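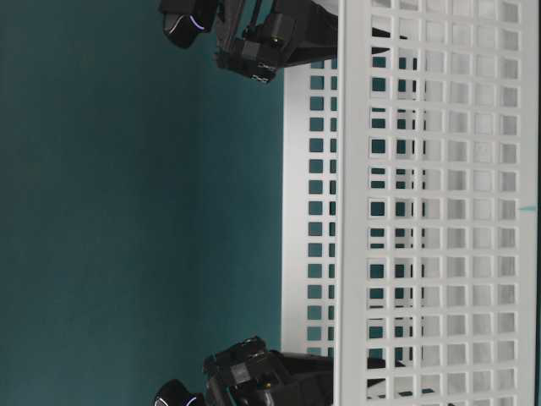 December 2018

Storage notes, carrying on from the October page. Subject is the white baskets again, and what to do with the small stock shelves before the Skirkari order arrives.

Where we left it in October: the cardboard trays are finished. Corners soft, labels coming off, two of them taped on the bottom. Jomar wanted lidded boxes. I tried one for a week and kept leaving the lid on the bench, so I've gone over to open plastic baskets with grid walls. You can tell whether there is anything in them without pulling them off the shelf, and the dust falls through the sides when you knock them out over the bin.

Measured the shelf bays first. Usable depth is 46 cm once you allow for the lip at the back. The basket goes in long side to the front with room for fingers behind it. Turned end on it sticks out, so long side to the front everywhere, including the bottom row where people like to turn them.

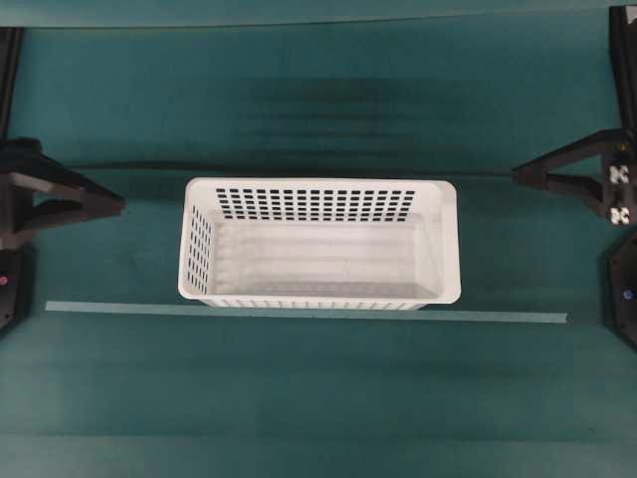 Musbridge Workshop – Stores and Fittings

Took one to the bench empty to look it over before filling any. Rim is smooth, no flash on it that I could find with a fingertip. The far long wall is slotted across most of its length, and the left end has the same kind of slots. The floor is pale with faint lines running lengthwise. Put a straight edge along the bottom afterwards to see if it rocked. It did a little, on one corner, not enough to bother with.

Load test. Filled it with the Emau hinge packs, which are the heaviest thing that will live on those shelves, and left it overnight on two battens with the middle unsupported. Sagged about 2 mm and came back when emptied. Carried it the length of the shop and back by the rim, full. Fine with two hands. With one hand the long wall bows out and I wouldn't do it.

What doesn't work: loose screws and washers. The short ones find the slots. Tried a sheet of card in the bottom, which helps with the floor and does nothing for the walls. Anything loose stays in the Azevedo jars, and the jars can go in the basket if somebody wants them kept together. Cable ties also poke through and catch on the basket next door, so those stay in their bags.

Labels. The sticky ones have very little to hold on to on a grid wall. Beatriz suggested a card tag tied through one of the slots, front left, and I've done the first row that way. String is all right but the knots are slow. She has a box of 400 tags left over from the stocktake so we won't run out.

Order on the shelves, top to bottom, for now:
Sandpaper and pads
Hinge packs
Handles and knobs, bagged
Brackets
Offcuts of edging, short lengths only

The edging may have to move. Anything longer than the basket ends up standing out over the end and gets knocked when the door is open – Jomar has already caught his sleeve on it.

Still to do:
Wash the remaining baskets, warm water only
Tags for the second row
Take the cardboard trays to the skip
Ask Beatriz if the paint shelf should go over to baskets too, or stay as it is until the Skirkari order is unpacked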